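Print this article | E-mail this article

Jekelville Adopts Practice Rules for Robots That Handle Clothing

JEKELVILLE, May 24, 2024 - The Jekelville Office of Workplace Standards has adopted a code of practice for robots that sort, fold and pack clothing. The code applies to every site in the district where such machines share a floor with employees.

Under the code, operators must set a grip force limit for each class of fabric and post it at the work station. A gripper that has closed on a garment must hold its position when a stop button is pressed, and may open only on a separate command from a trained employee. Sites must keep records of stops, faults and damaged items for 365 days.

"The earlier guidance was written for boxes and rigid parts," said Signe Thoroddsen, who chaired the drafting group. "Cloth bunches and twists, and a person's first instinct is to reach in and pull it free. The code addresses that directly." 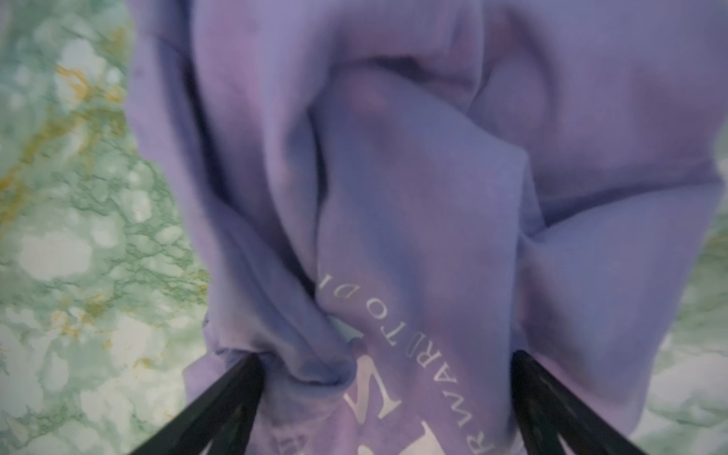
A two-finger gripper closes on a lavender garment.

The drafting group received 168 written comments on the first version, many of them on the subject of loose drawstrings and printed fabric. A proposal to require fixed guards at all folding tables was dropped. In its place, sites may use reduced arm speed while an employee is within reach.

Raghavendra Hegde, safety manager at the textile services firm Skornenholm, said the company would revise its training before the code takes effect. Its sorting hall in Tapia has 68 employees - all will complete the new course.

Copies of the code are available at the front desk of the Office. Questions may be directed to Kgomotso Ndlovu, Standards Division, extension 762.

Print | E-mail

Comments (3)

N. Chauke wrote:
Does this cover rental machines? Ours are serviced by the owner and we can't change the grip settings.

foldline2 wrote:
Holding on stop is right. We had one that let go every time and the shirts ended up in the belt.

Tapia resident wrote:
365 days of records is a lot for a small laundry.

Related items
Enitz Plant Completes Safety Review
Public Hearing Set on Warehouse Vehicle Speeds
Standards Division Updates Stop Button Guidance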